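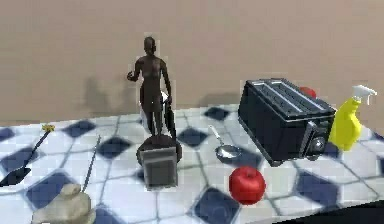 **Ticket:** vibraphone pickup drops out during the Thibodeaux trio set. Opened by Tamsin Abernathy, log kept by Ignacio Holloway. First of all, what a band to be fixing things for! The dropout only shows up on "Skolberg," the fast one at 114 bpm, always right after the drum break. Tamsin cues everybody back in much like the dark brown figure on the tiles, one arm down and the other hand up at chest height, and on that cue the vibes come in with no low end at all. The piano channel stays clean the whole time.

**Tried so far**

- Swapped the cable from the vibes to the Guver preamp. No change.
- Moved the vibes to channel 2 on the mixer. Same dropout, same bar.
- Turned off the low cut at 400 Hz. Much warmer sound (loved it, leaving it off!) but still the dropout.

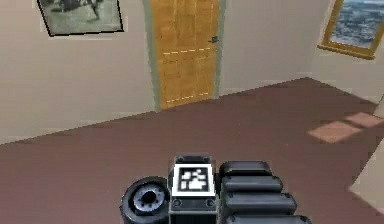
After that I bypassed the Sturkix pedal and we ran the tune twice. Both passes were clean, and the second one had a vibes solo I'd happily have paid to hear. With the pedal back in, the dropout came back on the first try.

**Current guess:** the input jack on the Sturkix. I can make it cut out by leaning on the plug - and the stage shakes plenty during that drum break.

**Status:** open. Pedal stays out of the chain for now. Tamsin, could you bring the spare to the next rehearsal? I'll resolder the jack and we can play "Skolberg" through both of them, as many times as you like.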